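The Lellen Adjustment

The survey office at Lellen kept two clocks. One showed the time in the valley and the other showed the time at the Furukawa gauge, which ran slow by an amount the office had stopped correcting. The surveyor had been posted there in September to find out why the lake was higher than its own outlet.

She took 31 readings in the first week. All of them agreed. The water stood over 2 meters above the sill at Jonis, and the sill was dry.

She checked the level against the benchmark at the church, then checked the benchmark against the bedrock. The error was smaller than the width of a pencil line. She wrote this down and signed it. 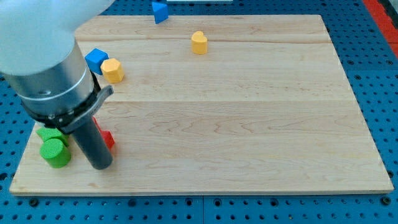
Photo: Ovum

The previous surveyor had left a drawer of notebooks. The entries were regular for two years and then became short. The last one gave a water level, a wind direction and the words "no change - see above." There was nothing above it. The page had been started at the bottom.

She ordered a new staff from the depot and repeated the work from the far shore. The result was the same.

In the evening she walked down to Jonis with a lamp and stood on the sill. The stone was dusty. She held the lamp out at arm's length and saw the surface of the lake, level with her eyes, a few steps away - quite still, with a leaf on it.

She went back up and entered the reading. Under remarks she put the wind direction. Then she wound both clocks.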